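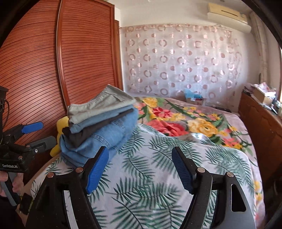
*Denim at the bottom of the stack, other garments above.*

Stacking order for folded clothes

Heavy fabric goes down first. Denim has stiff seams and a wide fold, and it holds its shape under load. Thin cotton and elastic-waist items belong at the top, where the waistband is not compressed.

**Folding jeans**

1. Close the zipper and empty the pockets.
2. Fold lengthwise, one leg over the other, and tuck the crotch point in to square the edge.
3. Fold the hem to the waistband, then fold once or twice more to match the shelf depth.
4. Set the thick folded edge toward the front.

Elastic waistbands do not lie flat. Fold the garment in half lengthwise, smooth the gathers outward by hand, and turn the band to the inside on the last fold. If the band stays on the outside, one corner will stand up and the next item will slide.

A stack starts to lean when all the thick edges face the same way. Alternate them – one forward, one back – and press down with a flat palm after every second garment. Pankaj Solanki's older chart on this site gave a maximum height of 15 inches. That figure still holds for mixed fabrics; use less for knits.
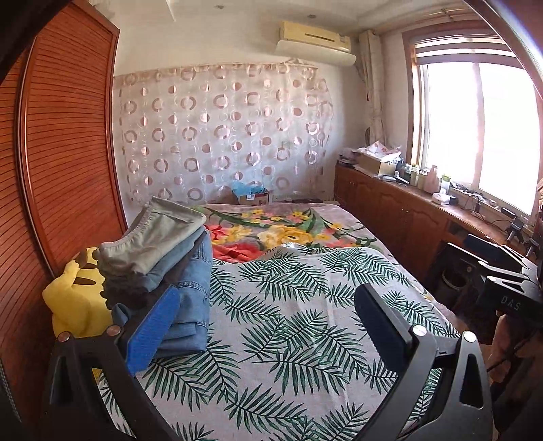
*Stack on the bed, with the wardrobe along the left side of the room.*

**Working on a bed**

Pull the blanket tight before starting. A soft surface tilts the bottom layer, and every layer above follows. Keep the stack on the side nearest the wardrobe and clear plush toys from the route.

**Roll-shutter wardrobes**

Open the shutter fully before lifting the stack. Carry with one hand under the denim and the other flat on top. Leave a finger's width between the front of the stack and the slats, as a protruding fold can catch when the shutter closes. Vacuum the tracks in March and again in the fall. Dry wax is suitable for wooden slats – oil is not, as it collects lint.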